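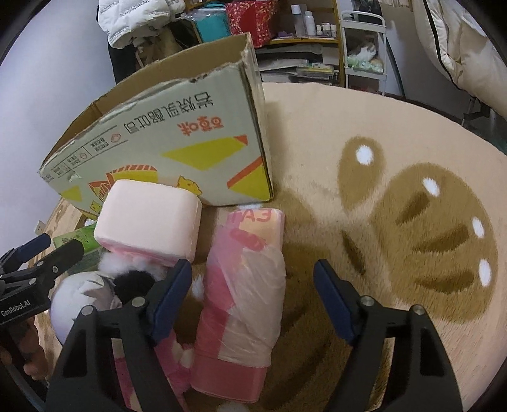

Lonovetti to take back used soft toys at six stores

Discount chain's trade-in counters open after summer trial in Celitz. Shoppers get store credit, and cleaned toys go on sale at the Friesen outlet.
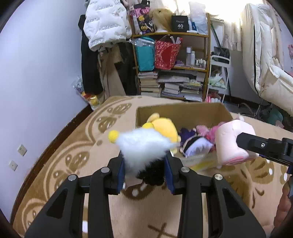
CELITZ, August – Discount chain Lonovetti will begin accepting used soft toys at six of its stores next month, the company said Monday, following a trial at its downtown Celitz branch that ran through the early part of the summer.

Customers will be able to bring stuffed animals, plush cushions and cloth dolls to the service counter and receive store credit for each one that passes inspection. The credit can be spent on anything in the store except gift cards and phone top-ups. It does not expire, but it cannot be exchanged for cash.

The Celitz trial took in 274 toys, according to a company statement. Most were sold again through Lonovetti's clearance outlet on the Friesen side of the river. Toys that could not be resold were sent to a textile recycler to be shredded for padding.

Lonovetti said the program came out of questions from parents at the checkout. The stores had long accepted unopened toys for return with a receipt, but had no way to deal with older ones. Some shoppers had been leaving them in bags by the clothing bin in the parking lot, where rain usually ruined them before they could be collected.

Under the new rules, a toy must be clean and have no open seams. Missing eyes or buttons will not rule it out, and neither will a missing tag, although the credit will be lower for toys without one. Toys with battery packs or sound boxes will be turned away for now. The company said it was looking at whether the packs could be removed in the store.

Cleaning will be handled by Troltura, a commercial laundry that already washes uniforms and floor mats for the chain. Toys will be collected from each store once a week, sorted by size and fabric, washed in net bags and dried at low heat. Long-pile plush will be brushed by hand after drying. Troltura said it could process up to 1,000 toys a week without adding a shift.

Each toy will then be checked a second time and given a paper tag showing the date it was cleaned. The tags were added midway through the Celitz trial after outlet customers asked staff how they could tell which toys had been washed.

Prices at the outlet start at $4. Larger toys will be priced according to condition, and pairs or sets that arrive together will be kept together when possible. Lonovetti said it would not put the toys on its website.

The chain has not said how much it expects to earn from the sales. In its statement, it described the program as a service for existing customers and said any early losses would be covered by the outlet's regular budget.

Reaction in Celitz has been mixed. A parents' group at one elementary school welcomed the plan and has asked the chain to send a collection cart to its fall fair. The owner of a thrift store two blocks from the downtown branch said trade-in credit would draw donations away from smaller shops, which cannot afford to pay for them. Lonovetti said it had offered to pass along toys it has no room to sell, and that talks with two local shops were still going on.

City officials said no permit was needed for the counters. State rules require secondhand bedding and stuffed articles to be cleaned before sale, and the city's consumer office said it would visit the outlet during the first month to look over the records.

The counters will open at 10 a.m. and close at 4 p.m., Tuesday excepted. Customers may bring any number of toys, but staff will inspect only what can be handled at the counter during a single visit. Anyone with a large load is asked to call the store first.

Participating stores are listed at the service desk of each Lonovetti branch. Credit slips issued during the Celitz trial remain valid and can be used at any store in the chain.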